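What the arm leaves for us

By Qistina Wattimena
March 21, 2022

I have worked 31 months at Handetti, where we prepare welcome trays for hotels and conference rooms. A tray has sweets in a glass bowl, a folded card, sometimes a small plant. Since this winter, a robot arm works at the end of our second table, and people outside always ask me the same thing: are you afraid for your job?

My answer is no, but I think it is the wrong question. I would prefer that they ask what my day looks like now.

Before, two of us filled the bowls and talked. Thoa Ông taught me the work this way, with her hands busy and her eyes on me. Today she watches the arm, and when it stops she must come within 3 minutes. She says her back is better and her head is more tired. I believe both.

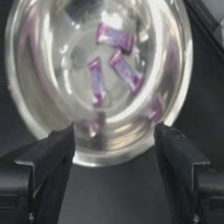 Management likes to speak about speed. On a good shift we send out 80 trays, and this number is on the wall in large letters. But a number on the wall does not say who waited, who corrected, who took the bowl away because a wrapper had opened. This work is still done by persons, and it has become harder to see.

I am not against the machine. Glass is tiring to handle all day, and I do not miss the small cuts. What I ask is simple. Let the person who stands beside the arm decide its pace. Write the correcting and the watching into the job description, and pay for it. And put the second chair back at the table, so that a new colleague can still learn from somebody who knows the work.

Our next meeting about the shifts is at the end of the month. I will bring the question of the chair first.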